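Home Who We Are The Vehicle Season Diary Join Sponsors Contact

About the Pendosen Driverless Club

We are a student club that builds a small electric car and then tries to stop anybody driving it. The car is called Konus, after the first thing it ever hit. It's about the size of a ride-on mower, it steers itself, and on a good day it does so for reasons we can explain.

The club belongs to Pendosen Technical School and meets in the old metalwork room, behind the bike sheds. We have 22 members between the ages of fourteen and eighteen. A few of them can weld, rather more of them can program, and all of them have opinions about the battery. You don't need to have done any of this before you join. Most of us hadn't, and you can see as much in the earlier brackets.

How it started

The club began as a line-following club. Each team had a palm-sized robot and a strip of black tape, and the robot went round the tape until it fell off the table. This kept everyone happy for two terms. Then someone asked what the robot would do if there wasn't any tape, and we have been working on the answer ever since.

The first Konus was a golf trolley with a laptop strapped to it. It had a top speed of a brisk walk and a turning circle that took in most of the car park. The second was a proper chassis, which we cut too short. The present one is the third, and it has working brakes, a feature we recommend to other clubs.

What we do

Every December we enter the Sutach Hill Run, a competition for school and college teams. The vehicle has to follow a closed stretch of road up the valley with no one touching the controls, keep to its side, and stop at the top. Teams get three attempts. Points come off for leaving the tarmac, for touching the wall, and for what the rulebook calls "undue hesitation", in which we hold an unofficial record.

Before the car can do any of that, it has to know what a road is. You'd think that would be the easy part. People learn it so early that they forget there was anything to learn, and then they try to put it into code and find they've written "grey bit in the middle".
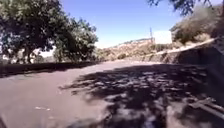 Shade is our great enemy. To Konus, the edge of a tree's shadow across tarmac has at various times been a kerb, a hole, a wall and a river. In our first year at Sutach it came to a patch of dappled light, stopped dead, and waited for the sun to move. The marshals were very decent about it. We've since spent most of a winter teaching it that a road is still a road when half of it is dark, using 2000 pictures which members sorted and marked up by hand, colouring in the drivable part. It's slow work and the biscuits run out early.

The car now copes with shadows well enough to have developed a new worry about puddles.

Who does what

We split into groups for driving software, seeing software, electrics and bodywork. The groups are supposed to talk to each other. Every summer they write down which plug goes where, and every autumn the bodywork group finds out that the list was for the old car.

Newcomers spend their first half-term on the little line followers, which we still have, before moving on to whichever group has been nicest to them. Anyone who stays for a full season gets a turn holding the stop button on a test day. It's a large red button on a remote, and it is the most popular job in the club by a long way.

Test days

Konus never runs on an open road. We test it on the school's lower car park, and at the Sutach course on the practice dates the organisers give us. There is always an adult with a second stop button, and the car is limited to walking pace until it has done a clean lap. Parents are welcome to watch. Please bring a coat and a fairly generous idea of what counts as progress.

Money and parts

Membership costs 60 a year, which covers the entry fee, insurance and a club shirt in a colour chosen by vote and regretted by almost everyone. If that's a difficulty, have a quiet word with us and we'll sort it out.

Our motors come from Oei, a workshop down by the station that lets us have their returns at a kind price. They have also mended two of our gearboxes and asked very few questions about how they got that way.

Joining

We take new members at the start of the autumn term. Forms are at the school office and should be back by August 31, 2018. If you miss the date, come along to the metalwork room after lessons and knock loudly, as the compressor is usually on.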